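Speaker notes – Clearing the table
Stevorgate community hall, Thursday evening, 7 for 7.15

(Wait for the chairs to stop scraping. Water on the left. Say hello to the back row.)

Evening, everyone. Thanks for coming out on a cold one. I was asked to talk about decluttering and I said I'd rather talk about one table, so if you came for the linen cupboard you'll have to catch me at supper.

Quick show of hands to start. Who ate dinner at their dining table last night? And who ate on the couch because the table was full? (Let them laugh. Put my own hand up for the second one, it was true for most of my adult life.)

My table is pale wood, or something that does a very good impression of it, and I bought it second-hand from Foltirwood, the big shed out past the roundabout. I paid 90 dollars for it and another 2 dollars for a bag of felt pads, and I've had more argument over those felt pads than over the table. I got it home, admired it for one evening, and then put the mail on it. That was the last I saw of the top for a very long time.

(Slow down here.)

What goes on a table? Mail goes on a table. Then the thing you have to take back to the shop, so you don't forget it, and you forget it. School notes, seed packets, a jumper with a missing button and somewhere under all that the button. None of it's rubbish, and that's the trouble. If it was rubbish you'd bin it. It's stuff waiting for a decision, and the table is flat and handy and right at the height of your hands when you walk in the door.

So one January, in the heat, with the fan going, I decided I'd clear it properly, and because I'm that sort of person I wrote down every single thing that came off. 1,021 items. Yes, I counted rubber bands. Yes, I counted each paperclip, and I'd do it again! My sister-in-law thinks I made the number up but I've still got the exercise book and it's on the supper table tonight if anyone wants to check my adding.

80 of them were pens. (Pause.) I tested the lot on the back of an envelope. I won't tell you how many worked, but you can guess from the fact that I had to borrow one to write the list.

Now, how I did it, for those of you with a notebook. I started at one corner. I'd tried doing it by type before – all the paper, then all the craft things, then all the tools – and every time I ended up with the same mess in different heaps. This time I picked the corner nearest the window and worked out from it, and whatever my hand landed on next was what I dealt with next. Even if it was boring. Especially the tax stuff.

Things went to one of two places. Either they had a home already, and I walked them there on the spot, or they went into a box in the hall. No third place. I had a chair beside me at first and I can tell you a chair is a third place, so I took the chair outside.

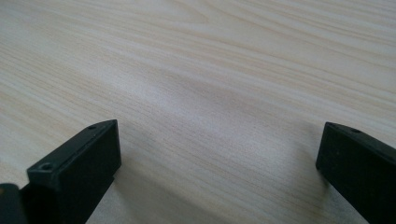
I remember getting to the middle and having to stop and look at the grain. I'd honestly forgotten it had any. Long wavy streaks, a few darker ones, and those stretched oval shapes you get, and the light sort of bleaching it out where it hits. You pay good money for a thing and then you spend years looking at a gas bill instead. I made a cup of tea and then had nowhere I was willing to put it, so I drank it standing up at the sink.

(If running late, skip to cleaning.)

The hall box. People always ask about the hall box. I gave it until the end of the month and anything I hadn't gone looking for by then went to the Hidima op shop, apart from papers with a signature on them, which got their own folder. I went looking for the sticky tape and a torch. The rest of it I couldn't have named for you.

Cleaning. Keep it simple. A soft cloth wrung out hard, a drop of dish soap in warm water, wipe along the grain, then dry it straight away with a tea towel. Please don't slosh it. If you don't know what finish you've got, try anything stronger on the underside first and leave it overnight. For candle wax I use an old plastic card and a lot of patience. Crayon I've never fully beaten, so if anyone has a trick, see me after.

(Hold up the Ccori basket here – it's under the lectern.)

Keeping it clear is the hard part and I won't pretend otherwise. What worked at my place was giving the mail somewhere else to land. I got this little basket from the Ccori stall at the market and it hangs by the front door, and it's too small on purpose. When it's full I have to sit down and open things. My husband calls it the basket of doom.

The other thing is I wipe the table down every night, even when it doesn't need it. You can't wipe a table that's got things on it, so they have to go first. It takes no time at all once you're in the habit. Some nights I still find a seed packet there. I put it in the drawer and get on with it.

Right, your turn. In the next few minutes I'd like you to turn to the person beside you and tell them what's sitting on your table at home. Be truthful, they've got one too. Then we'll hear a few out loud, and the urn should be ready by half past eight.

(Questions. Remember to mention the pen swap box at the door. Bring the basket home.)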